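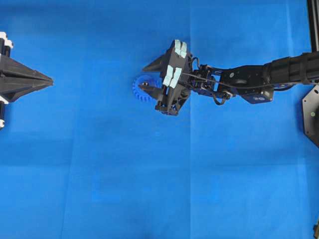 Subject: Re: [smallarms] Hesent two-arm kit, anyone?
From: Fitriani Yusof

Dalia Bensaid wrote:
> We're thinking of getting the Hesent kit for the Ollesness shop,
> to put small gears on pins. Our parts are 15 and 22 mm across.
> Are the stock fingers any good for that, or should we plan on
> buying others? And is setup as bad as Njål makes out?

Hi Dalia,

Yes, get it! I've had the loaner since before Ramadan and I'm still finding excuses to stay late with it (Chaimae has started leaving the hall light on for me).

Setup took me one long evening. Njål was working from the old manual, the one where the arm IDs are swapped on page 17, so I'd forgive him. Download the new one first.
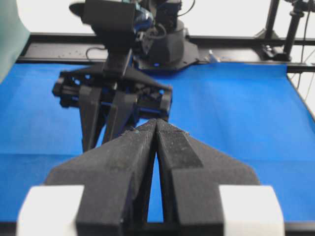 Fitriani Yusof

The stock fingers are what sold me. They come down to a narrow point, so you can get at a small gear without the whole hand sitting on top of it, and I haven't felt any need to change them. Pins are harder. I'd keep the speed low until you trust your calibration, and redo that whenever you move an arm.
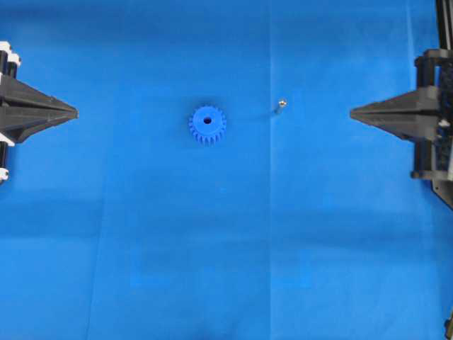
Gear and pin on the blue cover, one gripper on each side.

My one real gripe is the software. It forgets my saved poses if I close it with the arms powered, and I lost a set of 300 that way in April. Ghizlane Chraibi at Proletwood has a script that backs them up every time you save, ask her for it.

Happy to bring the loaner over if you want to try your own gears on it before you order.

Fitriani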